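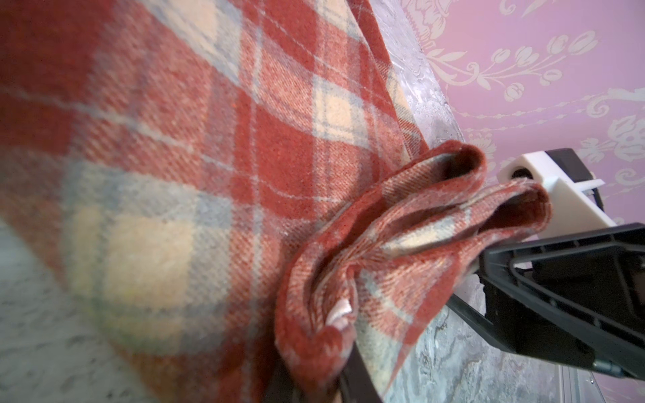

Searing Cube Steak Without a Gray Crust

Gray, damp cube steak is nearly always a moisture and pan temperature problem. The cut is thin, the surface is scored on both sides, and the scoring holds liquid. The notes below apply to a 12-inch cast iron or carbon steel skillet on a home burner.

Drying

Unwrap the steaks and press them between paper towels. Change the towels once and press again. Salt after drying, then leave the steaks uncovered on a rack in the refrigerator. Overnight is better than an hour. Pat them again before they go in the pan. Pepper can wait until after the sear, as it scorches.

Pan and oil

Use refined oil with a high smoke point. Butter goes in at the end or not at all. Heat the dry pan over medium-high for 6 minutes, add a thin film of oil, and wait until it moves like water when the pan is tilted. If it smokes heavily, take the pan off the burner for a moment.

Two steaks per batch in a 12-inch skillet. A third will drop the temperature and release enough juice to steam all of them. Lay each one away from you and press it flat with a spatula for the first few seconds. Turn when the edges have browned and the meat lets go of the metal. The second side takes less time than the first.

Check the thickest part with a probe thermometer. Mechanically tenderized beef should reach 160 F, which gets you past the question of rest time.

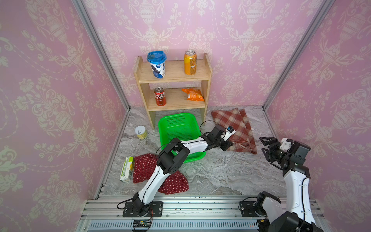

Ivar Sundqvist: I skip the overnight salting and flour mine lightly right before frying. Browns fine, but the second batch always tastes burnt.

Loose flour stays behind and burns. Pour off the old oil between batches, wipe the pan with a folded towel held in tongs, and start with fresh oil. Shake each floured steak well before it goes in.

Pan sauce

Lower the heat, add minced shallot, then half a cup of stock. Scrape the bottom and reduce until a spoon leaves a track. Do not make this in a pan with blackened flour in it. Salt last.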